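Sterinon two-arm teaching kit, four stars

I bought the Sterinon kit in June to show two robot arms how to pack plastic bags. You hold a pair of small handles and the big arms copy your hands. My colleague Korkor Wumbei recorded 106 demonstrations with it, and 20 of them we had to delete because of my slow reactions.

The handles are light and they follow well. Thin plastic is still difficult - you don't feel it in your fingers, so you must trust your eyes. The manual is short, and I miss a pedal for pause.

Bags and grippers on the grid mat:
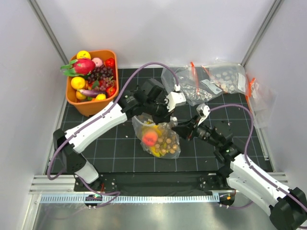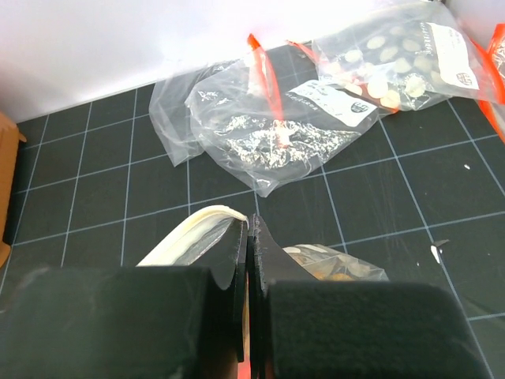
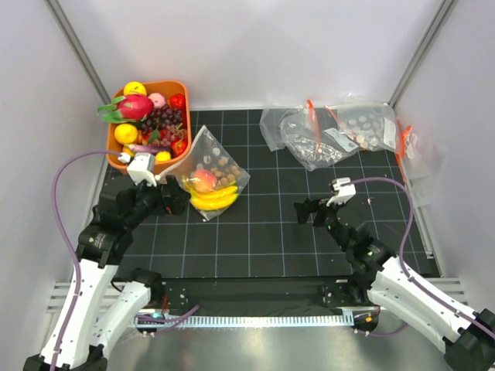 Can one person record alone with this kit?
It is possible, but a second person who resets the objects makes the work much faster.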